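Dish Tips I've Stopped Believing

Every November the same kitchen hints come around again, usually passed on by someone who has never tried them. I tried a few. Most went in the trash.

Take the paper towel between plates. For good china with a gold rim, fine. For the everyday stuff it's a way of buying more paper towels. I stacked mine bare for 9 years and the scratches I have came from forks.

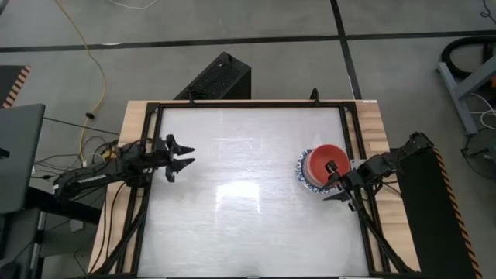 Then there's baking soda for gray marks on stoneware. This one does work, sort of. Those marks are usually metal left behind by your cutlery, and a damp paste will lift the light ones if you rub for a while. The dark ones laughed at me. A powdered cleanser made for cookware did better, and I'd test it on the underside first — some glazes go dull.

Lemon juice for tomato stains in plastic? My neighbor Lindsay Brunton swears by it. I gave it 30 minutes, then a whole night, and got an orange container that smelled like lemon. Leaving it on a sunny windowsill for a couple of days faded it more. Rinsing before the sauce dries beats both.
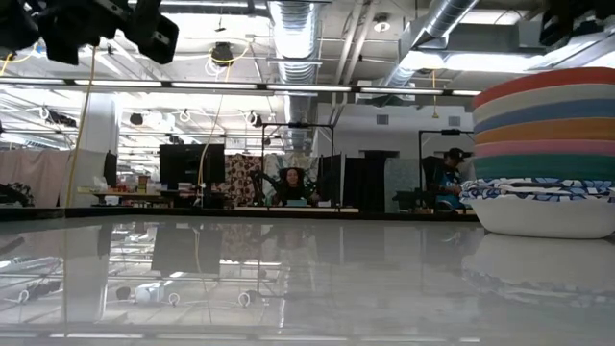
Nesting by size is sold as a space saver, and I'll grant that it is. What the hint leaves out is that the bowl you want is always at the bottom. Keep the one you use every day by itself, on the low shelf, and nest the rest. And let plastic dry all the way before you stack it. Bowls put away damp will stick together and smell stale by Thursday.

If two do get stuck, skip the cooking oil. Cold water in the top one, warm water around the bottom one, wait a minute, twist. Don't use boiling water, especially on glass.

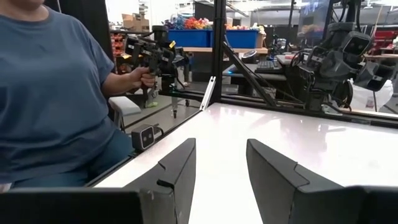 As for vinegar in the rinse, I use it on cloudy glasses and nowhere else. If the cloudiness is etching, no amount of vinegar will bring the glass back, whatever the label on the jug says.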